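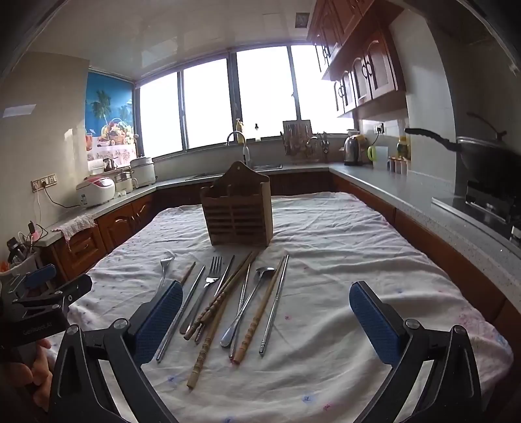

Forks, a spoon, a knife and far too many kinds of chopsticks on the kitchen table, with the hand-held grippers.

Tunside Tabletop Arm Kit – my review after a winter of sorting silverware

Posted February 17, 2018

I've been wanting a robot that puts the silverware away for longer than I'd like to admit. It's a dumb chore and I hate it, and the wooden holder on our table always ends up with everything jammed in at odd angles. So when my friend Babar Sial offered to go halves on the Tunside kit, I said yes before I'd even looked at the spec sheet (I should have looked at the spec sheet).

We named the project Wodbridge, after the street Babar grew up on, and we've been building it at my place on weekends, mostly in the kitchen.

What you get is a six-joint arm in pieces, a control board, a power supply, a bag of screws and a clamp for the edge of a table. You don't get a gripper. The listing does say so, way down under the shipping info, and I missed it completely. Babar didn't, and let me find out on my own.

Putting it together took us two long evenings. The arm sections are good! Clean edges, holes that line up, bearings that drop in without a fight. The instructions are another matter. Step 14 has you close up the elbow, and then step 17 wants a cable run through it, so we opened the elbow back up. Read ahead and feed the cable first. The screws come in two lengths that look the same until one of them bottoms out and starts chewing on the plastic. I sorted mine into egg cups.

The clamp is my favorite part. It bites down hard and stays put, even over a tablecloth, although I've learned to fold the cloth back because it bunches up under the jaw. My wife would like it noted that she would prefer the cloth folded back in any case.

Now, the software. It saves a program of up to 2,000 steps, and that sounds like plenty. It would be, if "step" meant a move. A step is one joint going to one angle, so a simple pick-up-and-put-down eats a surprising number of them, and you end up trimming like you're packing for a budget airline. Also you can't rename a saved position. Mine are called P1, P2, P3 and so on, and I keep a sheet of paper taped to the cabinet to tell me which one is over the holder.

About the actual job. Before we let the arm try anything, we go through the grabs ourselves with hand-held grippers, the two-fingered type with textured blue pads, and it's been the most useful thing we've done. You find out fast what you've been taking for granted. A spoon gives you a bowl and a handle to think about. A fork is fine if you come at the handle. A thin metal chopstick lying flat on a tablecloth is miserable! There's so little to get hold of, and when a couple of them overlap you have to decide which one you're going for and mean it. The wooden ones with carved bands are my favorites to go after, there's just more there to pinch.

So that shaped our plan for the arm. Forks and spoons first, wooden chopsticks next, and the skinny metal ones can wait until March when Kavinda Khan is back in town. Kavinda has built two of these kits already and has opinions about fingertips.

For the arm's own gripper we bought the Nägeli two-finger one. It bolts on with an adapter plate, and the plate is sold separately, of course. It works well enough on handles. I also tried the Kirnano servo, which was cheaper, and sent it back – it buzzed whenever it was holding still, and I couldn't stand it through one cup of coffee.

The control board keeps its own tally of completed moves, and ours reads 3,827 as I write this. In all that time I've tightened the shoulder joint twice and replaced nothing. For a kit at this price I'm pretty impressed. There's a little slop in the wrist now, enough that the tip wanders when the arm is stretched all the way out, so we keep the pile in close.

Would I buy it again? Yes, with the adapter plate and a gripper in the same order. If you need it to do something useful the week it arrives, get something else. If you've got a patient household and a friend who'll split the cost, go for it. Four stars, and I'd give it the fifth if they'd let me rename P1.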